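FOR IMMEDIATE RELEASE

Grallside tea rooms to reopen in January with longer hours, new kitchen and a Thai tea list

Ratanaporn takes over the old Wultgate depot building. Doors open 10 a.m.

GRALLSIDE – Ratanaporn, the tea importer and cafe operator, will open its second tea room in January, in the former bus depot on the Wultgate side of town. 95 seats. Full kitchen. Open seven days, early to late.

The company has been selling loose leaf tea out of a counter in Grallside market for several years. That counter stays open. Same hours, same staff, same prices through the winter. Customers have been asking about this so we are putting it near the top.

The new site is a lot bigger. The depot had been shut since the bus company moved its vehicles out to the ring road, and the ticket hall, the waiting room and part of the inspection shed are all included in the lease. The ticket hall becomes the main tea room. The waiting room will be a quieter space, no music, no laptops after 5 p.m. The shed is for storage and packing for now, with talk of using part of it for classes later on. No date on that.

"We looked at nine buildings and this was the only one where I could picture the kettles," said Siriporn Wattanapong, founder of Ratanaporn. "The market counter is wonderful but you can't sit down. People drink the tea standing up in their coats and then they go. I want them to stay for the second pot."

Wattanapong started the business with a single supplier, a family farm in the hills of northern Thailand, and has added growers slowly. The opening list has 21 teas. Eight are oolongs, five are green, four are black and the rest are herbal, including a roasted rice blend and a butterfly pea and lemongrass blend that has been the best seller at the counter two summers running. All of them will be sold by the cup, by the pot and by weight to take home.

Refills of hot water are free on any pot. That was a sticking point in planning, apparently, and Wattanapong won it.

THE FOOD

Food is under Rungnapa Rattanakul, who joins as head of kitchen after a long stretch running the breakfast service at a hotel on the coast. The menu is short. Rice porridge with ginger and egg until 11:30 a.m., then noodle soups, steamed buns and two salads that change with what the market has. Coconut cakes all day, baked on site. Toast, too – plain buttered toast, jam if you want it.

"I was told to write 12 dishes and I wrote 30, and then we had an argument and it was 14," said Rattanakul. "The porridge was never in the argument. If you come in cold at 10 in the morning and we give you a bowl of porridge and a pot of roasted oolong, you are going to be fine for the day."

Most dishes can be made without meat. Allergen sheet will be at the till and on the web site. The kitchen handles peanuts and sesame every day and can't promise any dish is free of traces, so please speak to staff before ordering.

ON THE TABLES

The room has been kept plain. Pale walls, simple tables, no tablecloths. Wattanapong chose the tableware herself and went through a good many samples before settling.

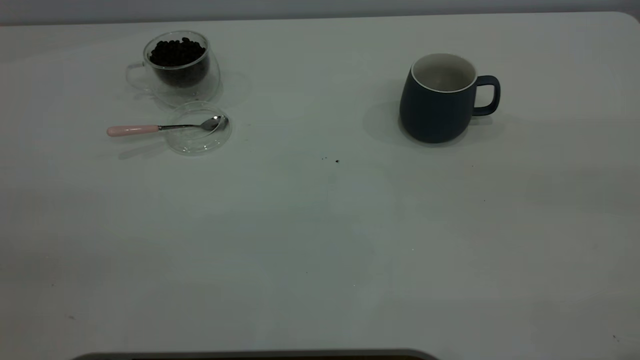
Double-walled glass cup with a glass handle, on a white tabletop. Image free to use with this release.

Glass for the greens and the flower blends, so the color shows. Thicker stoneware for the black teas and anything with milk. Iced teas come in a tall tumbler, with a metal straw on request. Pots are in two sizes, for one person or for sharing, and staff will bring a small timer with the first pour for anyone who wants one. Plenty of people don't, and that's fine. The tea card lists a steeping time for every leaf and also says you can ignore it.

Some of the tableware will be sold at the front shop once the opening rush is over. Prices to follow.

THE BUILDING

Work on the depot has been led by Aled Wynne of Trenura, the building firm that also handled the Grallside library roof. The job ran over by a month when the floor in the ticket hall was lifted and an older tiled floor was found underneath it. 458 of the original tiles were good enough to clean and put back. They now run from the front door to the counter, with new plain tiles either side.

"Everyone wanted to match them and you can't, the color isn't made any more," Wynne said. "So we stopped trying. You walk in on the old ones and sit down on the new ones."

The ticket windows have been kept and one of them will be used for takeaway orders, straight onto the sidewalk. The departures board is also staying up. It does not work. The clock does, after a repair.

Heating is new throughout. There is step-free access from the Wultgate entrance and an accessible restroom on the ground floor. The bike racks in the yard are for anyone to use, customer or not. Parking is limited to 10 spaces behind the shed, so the company is asking people to walk or take the bus if they can – the stop is still right outside, which helps.

JOBS

Hiring is under way. Roles open now include floor staff, two kitchen assistants, a baker (early starts, 5 a.m.) and a weekend supervisor. No tea knowledge needed. Training is paid and lasts two weeks, and everyone who joins will spend part of it at the market counter learning to weigh, pack and talk about the leaf.

Hanne Sveinbjörnsson, who has managed the counter for most of its life, moves across as general manager of the new site.

"I've had a lot of people ask if they need to know the difference between a first flush and a second flush. No. You need to be on time and you need to like people," said Sveinbjörnsson. "The rest we can teach you in a fortnight, and you will drink an awful lot of tea while we do it."

Applications by email or on paper at the market counter. Please include the hours you can work. Tips are pooled and split by hours, kitchen included.

OPENING WEEK

Soft opening for neighbors and market traders first, by invite. After that, general opening from 10 a.m. For the first week only there is a set price tasting at 4 p.m. each day: four small cups, one coconut cake, and a talk from Lertchai Bunnag, the company's buyer, who visits the growers every spring. He will bring leaf from the latest trip, including one small lot that is not on the list and wont be reordered.

Places at the tasting are limited. Book at the counter or by phone. Walk-ins will be taken if there is room, but don't count on it.

"I talk too long, so I have been given a bell," Bunnag said. "Hanne has the bell."

Children welcome at all times. Dogs in the front half of the ticket hall only, on a lead. The quiet room can't be reserved during the first month. Group bookings of eight or more start after that, with a deposit.

Gift cards bought at the market counter are good at both sites, including the older paper ones with no date on them. Loyalty cards too. Bring the one you have, half stamped or not, and it will be be honored.

HOURS FROM OPENING

Tea room: 10 a.m. to 9 p.m. during opening week, then 8 a.m. to 9 p.m.
Takeaway window: 7 a.m. to 3 p.m., starting after opening week
Front shop: same as tea room
Kitchen: last orders 8 p.m.

ABOUT RATANAPORN

Ratanaporn imports and sells tea from small growers and runs the tea counter in Grallside market. The company is owned by its founder and has its packing room in Grallside. It supplies a number of cafes and restaurants in the area; trade price list on request.

PRESS

Interviews with Siriporn Wattanapong and Rungnapa Rattanakul can be arranged before opening, mornings are best. Site visits for press by appointment, flat shoes please, the yard is still being finished. More pictures of the building and the tea list are available from the press desk. Ask for Hanne at the market counter if the line is busy.

ENDS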